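Greifer im Vergleich – Notizen zur vierten Einheit

Stand: 8. November 2025

So, letztes Mal sind wir mitten in der Sache mit den Fingerkuppen steckengeblieben, da mache ich jetzt weiter. Wir haben zwei Greifer am selben Arm: den Parallelgreifer von Statomel und den Skurska mit den weicheren Backen. Beide hängen am gleichen Controller (Rimitz), damit wir nicht aus Versehen die Regelung vergleichen. Das ist mir in einem früheren Jahrgang passiert, und die schönen Kurven konnten wir hinterher alle wegwerfen!

Warum überhaupt Stoff? Ein Würfel verzeiht fast alles. Man fährt drüber, macht zu, fertig. Ein Tuch dagegen hat keine feste Form, die Kante liegt jedes Mal anders, und zwischen »eine Lage erwischt« und »zwei Lagen erwischt« liegt vielleicht ein Millimeter. Deshalb fange ich mit dem Greifen am Rand an, da sieht man die Unterschiede zwischen den Backen am schnellsten.

Noch ein Wort zur Kamera am Handgelenk. Ich mag sie sehr, weil sie immer da hinschaut, wo gegriffen wird. Aber sie fährt eben mit, und bei schnellen Bewegungen verschmiert alles. Wer die Stoffkante aus dem Bild schätzen will, muss entweder langsamer anfahren oder kürzer belichten (und dann braucht man mehr Licht, ich weiß, ich weiß).

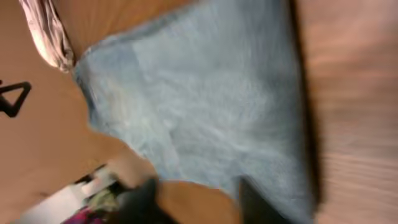

Für die Kantenerkennung nehmen wir den Seol-Filter aus dem Kursordner. Stellt ihn bitte zuerst auf die Voreinstellung, die Belichtung auf 1/500 Sekunde, und dreht erst danach an einzelnen Werten. Immer nur einen! Sonst steht im Protokoll am Ende »besser«, und keiner weiß mehr, wovon.

Ins Protokoll gehört pro Versuch: Greifer, Anfahrgeschwindigkeit, Schließkraft, Zahl der gefassten Lagen und ob der Stoff beim Anheben rutscht. Pro Greifer machen wir 14 Versuche. Für eine richtige Statistik ist das wenig, für ein Gefühl reicht es. Shaohua Han hat mir aus seiner Abschlussarbeit die Rohdaten überlassen, über 2.000 Griffe, damit könnt ihr eure Werte später vergleichen – die Datei lade ich noch hoch.

Zum Nachrechnen bis zur nächsten Einheit: Welche Schließkraft braucht ihr mindestens, wenn der Reibwert zwischen Backe und Stoff halb so groß ist wie angenommen? Skizze genügt, bitte mit Einheiten. Die Auswertung im Januar baut darauf auf.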